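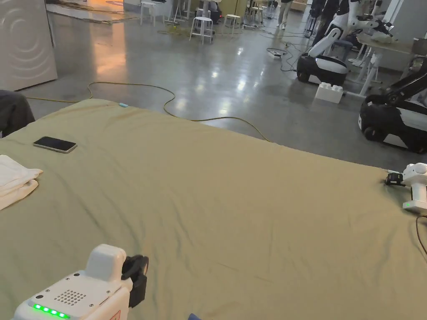 I went to the Okus open afternoon in May with a low opinion of student robotics, and I came home with most of it intact. The flyer promised that a team of 19 students would show "household robots learning real chores." I have sat through enough of these to know that a real chore usually means picking up a block and putting it in a bowl.

The hall is the old Virnine works, built in 1938 and now rented out by the bay. You come in past the loading doors and walk a long way over polished concrete before anyone talks to you. The signs were poor. I asked for the folding project and was sent to the wrong end of the building, where a very polite young man explained battery charging to me until I got away.

The course is run by Consuelo Bermúdez, who taught high school physics before this and still talks as though the bell is going to ring. She splits the students into 3 groups. One handles the arms, one writes the software, and one does what she calls table work, meaning they fold and unfold cloth by hand with grippers and record each attempt. I asked if the table group felt shortchanged. She said they complain until the first review and then stop. I would have liked to hear that from the table group.

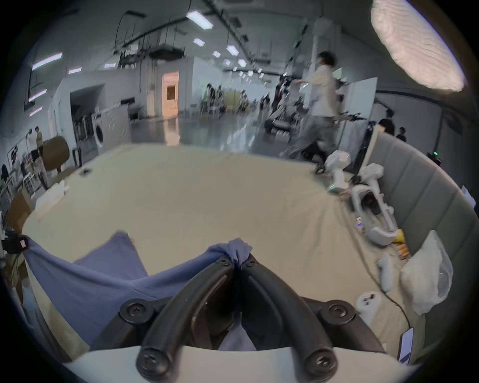
Laundry is the whole pitch of the Admasu project, so I asked how much of the job they had covered. Folding, came the answer, and only some folding. There is a front-loading washing machine standing on the left side of the room, and I took it for a promise that loading and unloading were part of the program. Loading is planned for next year. Ironing got a laugh. The blue cloth on the long table is more like the actual state of things: pinch it, lift it, try to get an edge to lie where you want it.

I did ask for a success rate and was given two different ones by two students, who then argued about what counts as folded. That was the best part of my visit. One held that a towel with a crooked corner is a folded towel. The other wanted the corner.
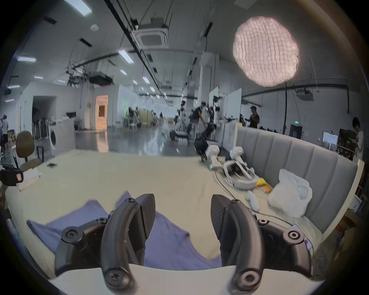 The argument went on long enough that I missed the start of the 2 o'clock talk, which covered Etitz, the software the students use to sort their recordings. Half the slides were about file naming. Bermúdez took questions at the end and was straighter than the flyer had been. Asked when a machine like this might work in somebody's home, she said she wouldn't give a year and would mark down any student who did.

Parking is free behind the building. Bring a sweater and eat first, because the coffee stand closed before the talk let out.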